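This site uses cookies to keep you signed in to the list archive. Accept all / Manage preferences

Re: [provisions] Table items for the Brestham hall, revised quantities

Mwende Muli wrote:

> Two questions on the table items before I send the order to Stokelen.
> First, do we still want one water, one can and one bar per person, or
> should the can be optional? At the last event we carried a lot of cans
> back to the store room. Second, the hall has replaced its tables. The
> new ones are gray with a shiny top, and I was told that cold drinks
> leave rings on them. Do we need coasters or a cloth? The budget line
> for this is tight and I would like to avoid both.
>
> Also, can we please settle whether the items go out before people sit
> down or get collected from the back.
>
> Mwende

Taking these in order.

Keep the water at one per person and make the can optional. The January returns support this. We put out 400 of each item and took back 80 unopened cans and 32 unopened bars. The water figure is less useful, as opened and unopened bottles were collected into the same crates and the count was abandoned. If the crates are separated this time we will have a usable number for the summer order.

I would not reduce the cans by the full 80. Part of that return came from the two rear rows, which were set and then not filled. Cut the order by one layer of a pallet, whichever size Stokelen is shipping now, and hold the remainder in the store room unchilled. Cans keep. The bars are more of a problem because the date codes on the last delivery were short, and the returned ones had to be used up at the Nolero training day.

On layout, the arrangement we tested for a single place is water toward the back edge of the table, bar flat beside it and slightly forward, can nearer the front on the left. The right side stays clear for paper. This matters more than it sounds, as the session packs are wide and people will put them down on top of whatever is there.
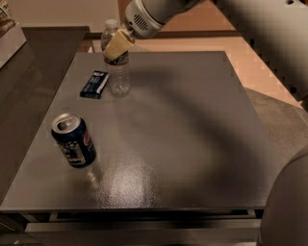
Keep the tall item at the back. A bottle near the front edge gets caught by sleeves when people reach for the pack, and a part-empty one goes over easily. The can is lower and can sit forward without much risk. The bar has no fixed angle and I would not ask anyone to straighten them.

On the table surface: a glossy top will show every ring and every fingerprint, but that is a cleaning matter. I asked Mussa, who supplied the tables, and the answer was that water does no harm to the finish and that sugar does, if left overnight. So no cloth and no coasters. Drinks go out at room temperature, which removes most of the condensation, and the tables get wiped with a damp cloth the same evening. Do not use the spray from the kitchen cupboard. It leaves a film that picks up dust, and it is much more obvious on this surface than it was on the old wood.

A cloth would also hide small items. Bar wrappers tend to be dark, and on bare gray they are easy to find when clearing. On the navy cloths we used before, they were missed and went into the laundry bags - Stokelen charged us for that once.

On setting out versus collecting: set out. Collection from the back was slower in the morning session and produced a line across the fire door. Setting out takes two people with a cart each, one handling water only and the other cans and bars. The water cart should go first so that the back position is fixed and the second person can work from it. Start at 7:30. The hall is unlocked by then and the heating is on.

For clearing, three separate streams:

- bottles, emptied into the bucket first, caps back on
- cans, emptied, not crushed (the Brestham depot rejects crushed ones)
- wrappers and everything else to general waste

Unopened items go back to the store room by type, in their own crates, with the number written on the side. Please use the printed labels. Marker on the crate itself does not come off and we now have several that claim to contain cups.

Remaining item is the order date. Stokelen needs the quantities before noon on the cut-off day and will not split a delivery after that. Mwende, if you send me the draft I will check it against the seat plan and return it the same day. The seat plan is still the old one, so the rear rows need to come off it first.

---
Get the list digest in your inbox once a week. Enter your email address to subscribe. You can unsubscribe at any time.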